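Section 5. Moving your Skeltico profile to another computer

A profile holds your bookmarks, saved logins, open tabs and extension settings. Skeltico keeps all of it in one folder, so moving it means copying that folder and pointing the new installation at it.

Before you start

Both computers need Skeltico 12 or later. Profiles made in version 13 will not open in 12 – update the older machine first.

You need 400 MB of free space on the drive you use for the transfer.

Caution: Do not copy the folder while Skeltico is running. The login file may be saved half-written and cannot be repaired.

On the old computer

1. Close every Skeltico window, then check the system tray. If the icon is still there, right-click it and choose Quit.

2. Open the Idico sync panel and turn sync off.

3. Go to Documents, then Skeltico, then Profiles.

4. Copy the folder with your profile name to the transfer drive.

Note: The Cache folder inside the profile can be left out. Skeltico builds a new one the first time it opens.

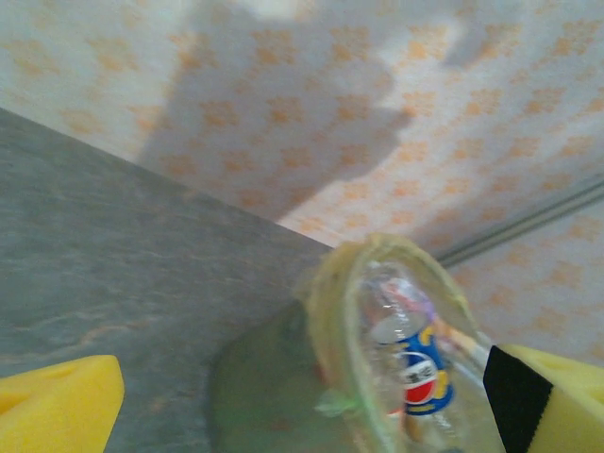
Märta Bråten wrote in to say that her copy stopped partway with a "file in use" message even though the browser was closed. Her fix was to end the Idico process in Task Manager and start the copy again. If you see the same message, do this before step 4 and delete the partial folder from the drive.

On the new computer

5. Install Skeltico but do not open it.

6. Paste the folder into Profiles.

7. Hold Shift while you start Skeltico. The profile picker opens.

8. Select your profile and click Use This One.

9. Turn Idico sync back on and sign in.

Caution: Keep the old folder until your saved logins show up in the new installation. They are listed under Settings, Passwords.

If the picker shows an empty list, see Section 12.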